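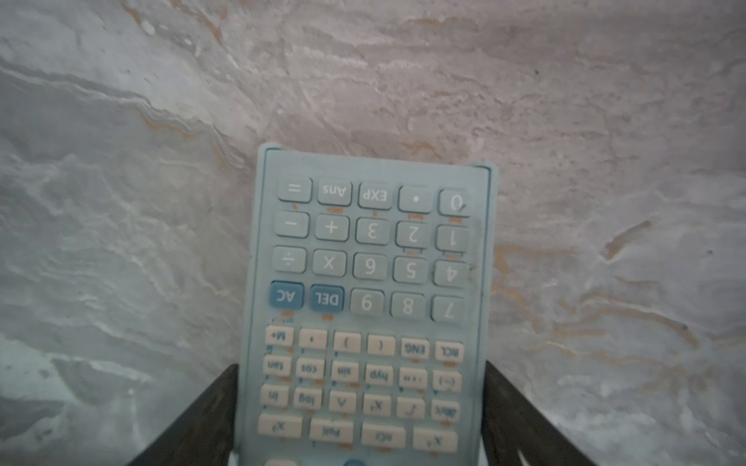

Do dried beans need to be soaked overnight before you cook them?

They don't need it, but most beans cook more evenly and a little faster if you give them a night in salted water, and large beans benefit the most. Lentils and split peas can go straight into the pot.

I've been asked this more than any other question since the weather turned, at the library, in the grocery line, and once through a car window, so I thought I'd give it the whole of this month's kitchen item. I grew up in a house where beans were always soaked. My mother set them out in the yellow bowl after the supper dishes were done, and it would no more have occurred to her to skip it than to leave the front door open all night. Then I married into a family that never soaked anything, and their beans were good too, and for a number of years I kept quiet and ate what I was given.

What I've come around to is this. For white beans, kidney beans and the big speckled ones that go into a December soup, I soak. I use about a tablespoon of kosher salt to two quarts of water, stirred until it's gone, and then the beans go in and I forget them until morning. The old warning that salt makes beans tough never held true in my kitchen, and I've salted every pot for years. The skins come out softer and fewer of them split. In the morning I pour that water off, rinse the beans and start with fresh. For black beans I mostly don't bother, as I like the dark broth you get when they go in dry and simmer away in the same water from beginning to end.

Now, kidney beans are the one place I will be bossy with you. They have to boil hard, a real rolling boil, for at least ten minutes before you turn them down, and they should never be cooked from raw in a slow cooker, which may not get hot enough. Raw or undercooked kidney beans can make a person quite sick. Boil them first in a regular pot and then put them in the slow cooker with everything else, and you can go off and do your errands with an easy mind.

The other thing I hear is "I cooked them four hours and they were still hard." Nine times out of ten the beans were old. A bean will keep on a shelf for a very long time and still look perfectly nice, but it gets more stubborn every year, and there is no good way to tell by looking. I write the month on the bag with a marker when I bring it home (I'm still working through a bag that only says "June," with no hint of which one, so I should take my own advice). The rest of the time it's either hard water or something sour that went in too early. Tomatoes, vinegar, lemon and wine all slow beans down, so hold those back until you can mash a bean against the roof of your mouth with your tongue.

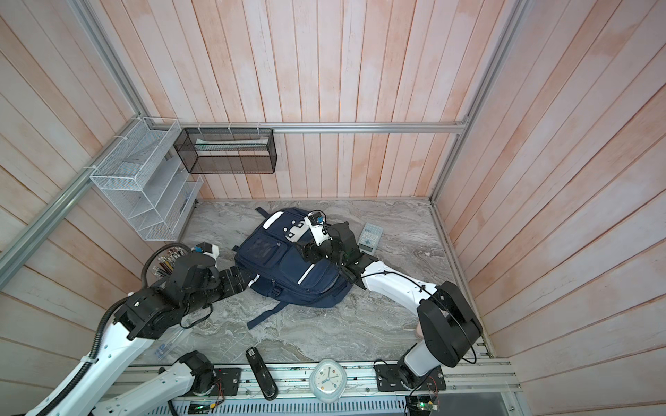

If your water is hard, and ours certainly is on the Salinas side of town, a small pinch of baking soda in the cooking pot helps a great deal. I do mean a small pinch. Kenji Rosenthal was kind enough to let me use his stove when mine was out, and I got generous with the box while we were talking, and we ended up with something very close to paste that tasted faintly of soap. We ate toast that night. He still lets me in the house.

Several of you wanted the soup from the fall supper, the one in the big enamel pot that was gone before the second table got up. That recipe belongs to Yen-ting Man, who has said I may pass it along, though she doesn't measure much and I had to stand beside her with a pencil.

White Bean and Cabbage Soup (serves 8)

1 pound dried white beans, soaked and drained
3 tablespoons olive oil
2 large onions, chopped
4 carrots, sliced thick
4 cloves garlic, smashed
1 small head green cabbage, cut in ribbons
A piece of Parmesan rind, if you have one
2 bay leaves
Salt and black pepper
A spoonful of cider vinegar at the end

Cook the onions and carrots in the oil over medium heat until the onions are soft and just starting to color, which takes longer than most recipes admit. Put in the garlic and stir it around for a minute. Add the beans, bay leaves and rind, cover with water by a good two inches, and bring it up to a boil. Turn it down until you see only a lazy bubble now and then, set the lid on crooked, and start checking after 45 minutes. When the beans are nearly tender, add the cabbage and a couple of teaspoons of salt and let it go another half hour. Fish out the bay leaves and whatever is left of the rind. Stir in the vinegar, taste it, and add more salt than you think - it nearly always wants more.

It thickens overnight into something you could almost slice, so thin it with water when you warm it up. It freezes well, too. Leave an inch of room at the top of the jar or you'll be sorry, and let it thaw in the refrigerator. Day-old bread, toasted hard and rubbed with garlic, goes in the bottom of the bowl at my house.

Next month I'd like to do cornbread, and I know there are strong feelings out there on the subject of sugar. Send me your recipe and I'll try as many as my family will put up with. Handwriting is fine, and so is the back of an envelope.

Home News Kitchen Garden Past Issues Subscribe

Like what you read? Get the Stollel Neighbor in your inbox every month. Unsubscribe whenever you wish.

Contact the editors | © Stollel Neighbor | Back to top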